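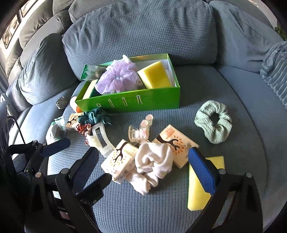
Tobin Askeland

To: trumlow-collect
Date: 17th July
Subject: Re: sofa tidying set, clutter level and episode boundaries

Replies inline. I have left out the part about storage, which belongs on the Dellarance thread.

> We have 900 episodes of the tidying task on hard surfaces and the
> policy is fine on those. On upholstery it closes early and grabs
> fabric. Before Herath records more, can we agree on how much clutter
> goes on the seat? The June batch had two or three items per start
> and I don't think it taught the model much.

Agreed on the June batch. With so few items there is always a clear approach from above, so the model never sees a case where it has to choose. I would start crowded. A mixed seat has the puff and a sponge block already in the green box, scrunchies right up against the front panel, and tissue packs partly under other soft things. The white scrunchie lying across two packs is a good case: pulling a pack can drag it along, and we want both outcomes in the data.

Leave the lower center of the seat fairly open at the start. Operators need somewhere to bring the jaws in, and the waffle texture has to be visible without objects on it for the model to learn what bare upholstery looks like close up.

> Do we keep the sponges? They are easy. Every operator gets them first
> try, and I would sooner spend the time on the clips.

Keep them. The yellow sponge at the lower right is easy to lift and hard to label. A pad can be up against one before the grasp has started, and in a single still you can't tell a push from the beginning of a pick. Zosta currently marks contact from the pad image alone, so these go in as grasps. I opened 6 of them by hand and changed the start of the grasp in every one. Please label "touch" and "grasp" separately from now on and set the grasp start from the jaw width signal.

Sponges also squash, and so does the sofa. If the only soft things in the set are scrunchies, the model will tie softness to that shape.

> The clear items with the pink tips: upright or lying down?

Both, in separate episodes. Upright in a group is the harder start, with clear plastic and very little edge for the camera to find. The white claw clip should go down at a varied angle each time. It has an open frame, and operators tend to put one jaw through it. That's acceptable if the lift is clean, but tag it so we can filter later.

> What counts as the end of an episode? Some operators stop when the
> item drops in the box, others back the gripper away first.

Back away first. The episode ends when the jaws are open and clear of the rim. If we cut at the drop, the model has no example of leaving, and it hovers. Episodes that stop early can stay in the set with the end flag off — they still have usable reaches.

If an item catches on the rim, carry on and fix it in the same episode. Don't restart. We are short on recoveries.

> Should the room be cleared?

No. Leave the throw cushion, the plant and the framed pictures on the wall where they are. Move your standing position between episodes so that they come and go from view. The one thing to keep fixed within an episode is the box. The little cut-out slots in its front panel have been picked up as grasp targets 2 times in review, both with the box turned toward the jaws, so please include starts with it rotated.

> And the target?

1,000 on upholstery, counted after review. I'd rather have fewer than let the bad ones through. Suggested handling:

- one item per episode, any order
- reshuffle the seat by hand after each full clear
- small flat things (the packets, the clear bag with the leaf print) go in at least once per clear
- steel wool only with the spare pads fitted, as it marks the surface
- no gloves or sleeves across the lens during the approach

I have no view on the dark green cloth. It is hard to see once it is down between other things in the box, so if it slows the reset, drop it and note the session in the sheet.

The revised label guide is in the usual folder. The jaw width threshold in it is a guess, and I need sponge episodes from more than one operator before I can set it properly.

Tobin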